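Privevow Overhead Camera Kit
For comparing grippers and arms on one fixed bench

The kit holds a top-down view over a white tabletop, so runs with different fingers, wrists or controllers can be lined up side by side.

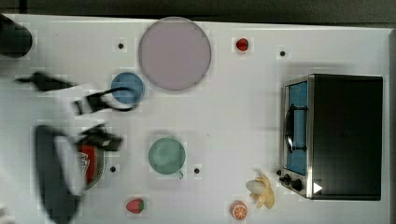
Kitchen bench from overhead, gripper in motion.

Fast moves blur at the default shutter setting. For finger comparisons, set shutter to 400 in the Flilivis controller panel. 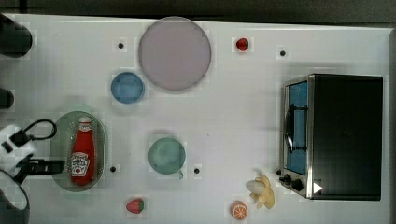 Mounts: Khan wrist plate, Fleltonov rail clamp. Cable length 4000 mm. The cable is sold separately - order part 2216.
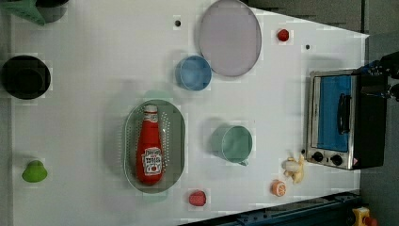
Recalibrate after any change of mount or lens. Saved views from older firmware load without changes, but exposure has to be entered again. Firmware 49 or later is needed for two-camera logging.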